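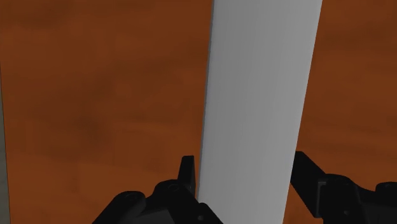 A plain white block against brown wood.

In defence of the boring birthday card

I buy my birthday cards in April. All of them, for the whole year, in one go, from the stationer's two doors down from the bakery, and I buy the dullest ones they've got. Blank inside, hardly anything on the front. My sister Parveen thinks this is the coldest thing she has ever heard, and we've been having the same row over it for years now, so I'm putting my side in writing.

The trouble with most cards is that they've already done the talking. You open one up and there's a poem in there, eight lines about sunshine and memories, and squashed underneath it "love, Kulsoom". Well, what did Kulsoom want to say to me? I've no idea! She's my oldest friend and she has a filthy sense of humour and none of it made it into the envelope (sorry Kulsoom, I did like the voucher).

A blank card frightens people a bit, I think. You've got all that space and a pen and you have to come up with something. But you only need a couple of lines. Lorna Niven, who I worked with at Orinent for years, once wrote me "You were right about the boiler and I have told everybody." That was the entire card and it's still on my fridge. I couldn't tell you what was on the front of it.

Parveen says the picture is the point, that you choose a card with a heron on it for someone who likes herons and that shows you've thought about them. Fair enough, up to a point. I've had a lot of herons. I said once, in passing, that I'd seen one by the canal, and I have been the heron woman ever since, mugs and tea towels included. I don't mind them as birds.

And then there's the price. I paid 5 pounds for a card at the garden centre last year, in a panic, for my niece Sadia's fortieth. It had a badge and a tiny concertina thing inside that sprang out and said 40, as if she might have forgotten. She laughed, put it on the windowsill, and that was that. I could have bought her a decent slice of cake for the money and written on the napkin.

I do make an exception for small children, who can't read your lovely thoughts and would like a tiger please. I also make one for Razia next door, who keeps every card she's sent in shoeboxes and likes a bit of glitter. You can't argue with shoeboxes.

Everybody else gets the plain ones. I write them at the kitchen table the night before, usually with the radio on, and some years I've got more to say than others. Last time Parveen's birthday came round I filled both sides and had to finish up on the back of the envelope, mostly about herons.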